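助成事業 中間報告書
事業名:抗議行動・集会に関する市民記録の収集および公開事業
報告者:Tiltbridge 事務局
提出日:2021年12月20日

1. 本報告の位置づけ

本報告書は、助成契約に基づき、標記事業の進捗、支出の状況、および残りの期間における計画の変更点をご報告するものです。前回の報告は6月に提出しており、今回はそれ以降の活動を対象とします。前回ご指摘をいただいた二点、すなわち証言者の同意取得手続きの文書化と、翻訳の遅れについては、第3項および第4項に記載しました。

2. 事業の概要

本事業は、物価の高騰と燃料補助金の廃止を発端としてTrarnau地方で起きた一連の街頭行動について、参加者、近隣の商店主、地方行政の元職員などから証言を集め、検証可能な形で保存することを目的としています。当時の報道は州都に集中し、周辺の町で開かれた集会についてはほとんど記録が残されていません。当会では、主催者の声明や当局の発表だけに依拠せず、日時、場所、要求項目を個別に照合したうえで年表を作成しています。

年表の編集方針として、政治的立場の評価は行わず、複数の資料で確認できた事項と、単独の証言にとどまる事項とを区分して掲載しています。負傷者や拘束者の人数については、資料間の差が大きい場合、いずれの数字も併記し、当会としての推計は示しません。

3. 証言の収集状況

報告時点で収集した証言は219件です。このうち80件について文字起こしと照合を終え、44件を公開可能と判断しました。残る36件は、本人または第三者が特定されるおそれがあるため、匿名化の方法を再検討しています。

同意の取得については、従来の口頭による確認を改め、書面と音声の双方で記録する方式としました。同意の範囲は、保存のみ、研究者への閲覧許可、一般公開の3段階です。公開後の撤回にも応じることとし、その場合の削除手順を内規に定めました。旧方式で収録した証言についても、順次、再確認の連絡を行っています。連絡が取れない証言者の記録は、当面、保存のみの扱いとします。

証言の地域的な偏りは依然として課題です。沿岸部の町からの証言が多く、内陸の鉱山地区からの証言は少数にとどまっています。内陸部では、当時の集会を主導した労働組合が分裂しており、双方の関係者に同じ条件で協力を依頼する必要があることから、聞き取りの準備に時間を要しています。

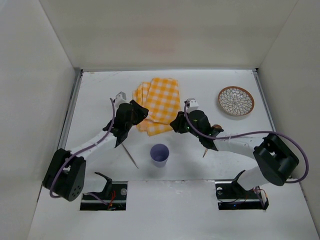 写真1 白い作業台に置かれた格子柄のナプキン、皿、カップと2台のロボットアーム

4. 翻訳および用語の統一

原語から日本語および英語への翻訳は、Diệp翻訳室に委託しています。前回報告時に生じていた遅れは、方言による証言の聞き取りに想定以上の時間を要したことが主な原因でした。対応として、文字起こしの段階で方言の注記を付し、翻訳者が原音声に戻る回数を減らす手順に改めました。現在、公開対象の証言については、日本語訳がすべて完了し、英語訳は最終の校閲に入っています。

用語については、「暴動」「騒乱」「デモ」「集会」の使い分けが資料ごとに異なり、読者に予断を与えかねないことから、統一基準を設けました。証言者自身の言葉は原語に即して訳し、当会による解説文では原則として「抗議行動」を用います。治安部隊の各組織についても、当時の正式名称と通称の対照表を作成し、公開時に付録として掲載する予定です。

5. 保存基盤とデータの安全管理

証言の原データは、暗号化したうえで国内外の異なる拠点に保管しています。閲覧用システムの構築はEvicoが担当し、試験版の納品を受けました。検索機能と年表表示は仕様どおりに動作しましたが、閲覧権限の設定画面に不備が見つかり、修正を依頼しています。修正の完了と再試験をもって、研究者向けの限定公開に移行します。

あわせて、証言者の連絡先と証言本文を別の管理区分に置き、双方に同時に接続できる職員を限定しました。接続の記録は毎月点検しています。本報告の対象期間中、情報の漏えいまたはその疑いのある事案はありませんでした。
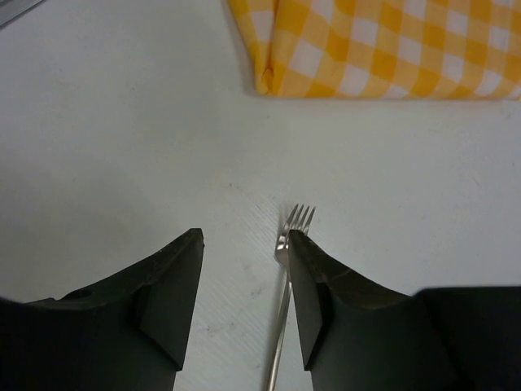

写真2 白い台の上のフォークと、折りたたまれた黄色と白の格子柄の布

6. 支出の状況

支出は、全体として承認済みの予算の範囲内で推移しています。渡航の制限により現地調査を見送ったため、旅費に未執行額が生じました。一方、遠隔での聞き取りに伴う通信費と、現地協力者への謝金は当初の見込みを上回っています。旅費の一部を謝金および文字起こし費に振り替えたく、別紙の費目変更申請書を提出いたします。助成総額の変更はありません。

7. 課題と今後の計画

現地では集会の届出制度を改める法案が審議されており、成立した場合、過去の主催者に対する照会が強まるとの懸念が協力者から寄せられています。当会は、法案の審議状況に応じて公開の時期と範囲を見直すこととし、公開済みの資料についても再点検の対象とします。

残りの期間においては、内陸部での聞き取りを優先し、未処理の証言の文字起こしを並行して進めます。年表の初版は、限定公開の開始と同時に研究者へ提供し、意見を受けたうえで一般公開版に反映します。公開に際しての報告会は、現地の情勢を考慮してオンラインで開催する方針です。

費目変更の可否につきましては、次回の支払時期までにご回答をいただけますようお願い申し上げます。

添付資料
別紙1 費目変更申請書
別紙2 同意取得に関する内規
別紙3 用語統一基準および組織名対照表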